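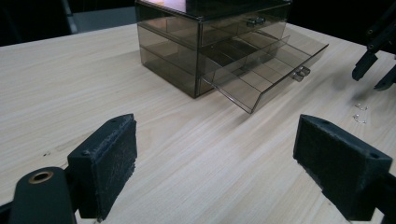 Inna Hrynyshyn wrote back on the draft that drawers are where small parts go to be forgotten, and that she would take open trays over drawers on any bench. Start with that, since half the room will agree with her.

Slide 1. Small drawers on the work table

Scope: desktop organizers with two or more drawers, loose hardware, one person per table. Wall cabinets are out of scope. Say so early, Howard Dawber will ask.

Slide 2. Why smoke gray

Clear plastic shows everything, including the mess. Opaque plastic shows nothing and needs a label on every face. Tinted transparent plastic sits between the two: you can tell full from empty at arm's length, but you still have to open the drawer to tell an M3 washer from an M4. Label anyway. Label the front, never the top — the top ends up under a notebook.

Slide 3. The bottom drawer

Put the heaviest pieces there. On a light unit the top drawer, pulled out full of metal, tips the whole thing forward. Tonholm trial: 70 grams in the top drawer was fine, 1000 was not. Pause here for the tipping question.

A drawer left partly open is a normal working state. Leave clear table on the side it opens toward, at least the depth of the drawer.

Slide 4. Pieces on the table

Two small metal pieces lying out are a job in progress. Twenty are a sorting problem. Our rule at Tonholm is that anything still out at the end of a shift goes in the bottom drawer, unsorted, and gets sorted on Monday. Shabani Rotich wants a separate dish. Either works if the whole table does the same.

Pale wood helps with finding steel, less so with brass. Small dark screws show up well on it.

Slide 5. Numbers

Hellström site, October count: 3140 pieces in, 1796 still in the correct drawer at the end of the month. Do not read the table aloud. Mention that the count excludes washers.

Slide 6. Questions

If short on time, skip felt liners. If Torunn Nordin is there, hand the liner question to her.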